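Poirier Wash & Fold: Folding FAQ

Quick answers, will add more when I get a minute. Kendra
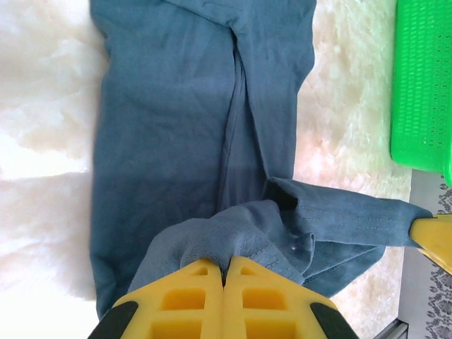 How do you fold long sleeves?
Face down, sleeves straight out first. Smooth the body with your hand, then one side in, sleeve back down along it. Same on the other side. Bottom up to the collar. Done.

Can I do it on the rug or bed?
Sure. Soft stuff shifts around on you tho, so go slow. A shag rug will leave fluff on a cotton shirt, espcially darker blues and grays. Lint roller after.

My shirt keeps getting a ridge down the middle.
One side is riding over the other. Pull both cuffs out flat and start over. Don't press it in.

Do you iron?
No. Steam only, ask for Darlene.

How many shirts per bag?
Depends on the shirts. Bag has to close.

White specks after washing?
Usually lint. Tissue in a pocket, towels in the same load. Shake it out, roller, rewash if theres a lot.

Buttons done up or open?
Top one and one in the middle. Rest open is fine.

Pickup days?
Changing in October. New list at the counter.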